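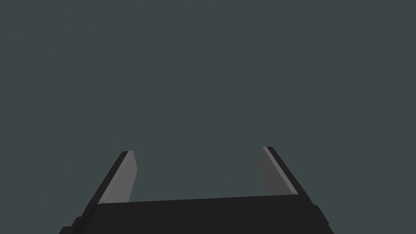
Spent the week with the Gokine policy stack, the one everyone has been passing around since the Alvarado workshop. Some notes, mostly grumpy. Thread.

The claim, for those who missed it: one network, wrist camera in, gripper motion out, no calibration, no object models. The write-up says 800 simulated demos are enough to get a usable policy. I wanted to know what "usable" was doing in that sentence.

First problem: the success check. It looks at the simulator's own state for the object pose and calls the episode done the moment the object crosses a height line. No hold time. You can bat the thing upward with the side of a finger and score.

I changed one line so the object has to stay above the line for 20 steps. On my runs the success rate fell to 53 percent. Same weights, same seeds. I didn't touch the policy at all.

To be fair to them, the check is in the repo and it's easy to read. They didn't hide it. They also didn't mention it in the part people quote.

Second problem: the wrist view. Plenty of frames in the set have the fingers and flat gray background and that's it. No object, no table. What is a policy with no memory supposed to do with a frame like that?

What it does is play back the average motion for that part of an episode. If your start poses are all close together, the average motion is pretty good, and you will never notice the camera isn't helping.

Easy test. Feed it one frozen blank frame for the first stretch of every episode. If the score barely moves, you don't have a vision policy yet. You have a trajectory with some trim on it. The score barely moved.

Vasco Calado asked in the replies if I was using their starts or mine. Theirs first. Then I widened the spread on the arm's start pose and reran the lot, 1,000 episodes, and it got ugly fast. Arm goes confidently to where the object would have been.

Third thing, and I'm less sure here. They randomize textures on the slab and say this covers appearance. OK, but what gets randomized is color and pattern. The shading stays soft and even in everything I opened.

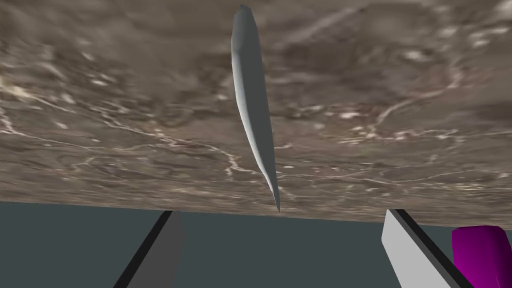

Wrist view, sim. Marbled slab, long white object, a bit of magenta in the corner.

I like that frame as a test input. The white object stands out so sharply against the brown that a brightness threshold would find it. So when someone says the network "understands" the object, I'd like to see it beat the threshold first.

And look at the tip. It's over the gap between the fingers, nearer the right one. Now tell me how far away it is. From one image with lighting that even, I can't, and I don't see why I should assume the network can.

I asked for depth error on the project tracker. The answer was that depth is "handled implicitly." Maybe! Then print the number. Put a small probe on the features, regress distance to the object, post the plot. It's an afternoon.

Edith Chambi pointed me to the Trurkness fork, where they add two previous frames to the input. It does help with the blank views. It also makes the policy slower to react when the object moves, at least with the default settings. I haven't tuned it and I won't pretend I have.

Tooling gripe while I'm at it. The replay viewer reads the logged actions, and the logged actions are saved before the smoothing filter. So the replay you watch is not what the arm was told to do. I lost most of an evening to that one.

If you use the viewer, dump the commands after the filter and overlay them. On my machine the gap is worst right at the grasp.

For comparison I ran our old Grotus planner on the widened starts. Boring thing, needs an object pose, falls over when the pose is bad. But when it fails it returns an error and stops. I'll take that over a smooth wrong motion.

People keep asking if I think the whole approach is junk. No. With the stricter check and the original starts it still picks things up about half the time, from pixels, and a few years ago I'd have been pleased with that. I just don't want to hear "solved."

Patch for the hold check and the frozen-frame test are up on my page. If you get different numbers, send me the config along with the seed list. Videos without a config I'm going to ignore.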